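Terotgate Table Settings: data card

Version 2, 1 September 2019
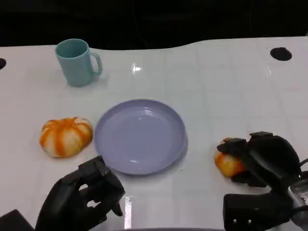 Terotgate Table Settings is a collection of small place settings laid out on a white table, meant for work on arranging and clearing everyday tableware. Each setting uses a few pieces from the same household set, plus one or more seasonal items. The autumn group has a lavender-blue plate in the middle, a light teal-blue mug standing off to the upper left, and striped orange pumpkins on either side of the plate. Positions change from one setting to the next, but the plate is always laid first.

Contents
There are roughly 2000 pictures in 12 groups. A group keeps the same pieces throughout. The pieces were bought at the Skenitz market hall and are listed by color and type in pieces.txt.

Labels
Each item has a name, a color and a place relative to the plate (left, right, behind, in front, on top). Small pumpkins are labeled "decoration", never "food". An item that is partly covered keeps its label and gets the extra tag "partial".

Known problems
The tabletop is glossy and picks up the overhead lights. Bright spots on the table or plate should not be labeled as objects. Version 1 had 16 mugs marked as bowls; these are fixed.

Credits
Settings: Faith Massawe. Labels: Eduard Kadlec and Blandine Huet. Send corrections to Blandine with the group number and file name.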